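Lunde Recycling Centre - Frequently Asked Questions
Last revised 2021-07-12

Who may use the site?
Any household in the Lunde collection area. Traders need a Clumico account and must use the weighbridge entrance. Proof of address is requested on the first visit and then once a year.

Is there a limit on quantity?
Household visitors may bring up to 530 kg of mixed recyclables per calendar month. Garden waste is not included in this figure. Loads above the limit are charged at the trade rate.

Should caps be left on plastic bottles?
Yes. Empty the bottle, replace the cap and put both in bay 4. Loose caps fall through the first screen and are lost to the residual fraction. The usual arrangement is a PET body with a polyolefin cap, and the two are separated by flotation after shredding.

What about things pushed inside bottles?
Remove them. Wrappers, tissue and cigarette ends inside a bottle are treated as contamination, whatever they are made of. A bale with more than two per cent foreign material by weight is downgraded.
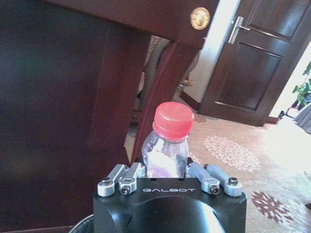 Clear bottle with red screw cap and a wrapper or paper inside.

Do bottles have to be washed?
A quick rinse is enough. Labels can stay on. Bottles that have held engine oil, solvent or pesticide go to the hazardous waste counter, rinsed or otherwise.

Can I crush bottles?
Flatten them lengthways if you need the space. Do not twist them or fold them into a ball, as the optical sorter reads these poorly.

How is aluminium sorted?
Cans and foil go in bay 6. Profiles, castings and machined parts go in bay 7. The alloys differ and the two bays are sold separately. If you are unsure whether a part is aluminium, try a magnet: a strong pull means it belongs in bay 8 with the ferrous metals. No pull does not prove aluminium, so ask at the desk if in doubt.

Do I need to take out screws and bolts?
Remove what comes out with ordinary hand tools. Parts with a few fixings left in are accepted in bay 7 but are paid at the mixed rate on trade accounts. Seized fixings should be left alone. Please do not drill them out on site.
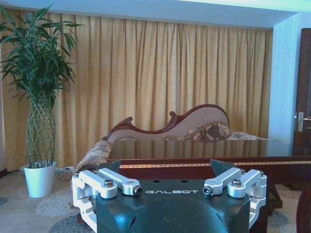
Bolts in aluminium pivot blocks and bars.

How large are the containers?
The Gundik units in bays 4 to 6 hold 945 litres each. Bay 7 uses an open skip with a maximum net load of 2620 kg. When the level indicator shows red, use the neighbouring unit - do not leave material on the ground.

Are painted or anodised parts accepted?
Yes, both. Plastic-coated parts are accepted if the coating is thin and bonded. Cable must be kept separate and goes to bay 9, stripped or unstripped.

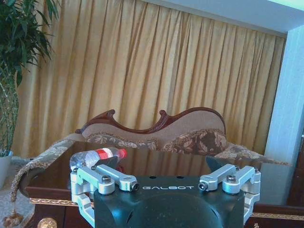
Rubber feet, foam strips and glued-on padding should be pulled off first where this can be done by hand. What remains is removed at the shredder and goes to energy recovery.

Which bags can be used?
Clear Vonon sacks are available at the desk, two per visit. Black sacks are opened and checked, which takes longer at busy times.

How much did the site handle last year?
Bays 4 to 8 took in 134 tonnes in total, with the highest monthly figure in December.

Who do I contact about a refused load?
Write to A-yeong Ryu, site operations, quoting the ticket number. Refusals can be queried within 14 days of the visit.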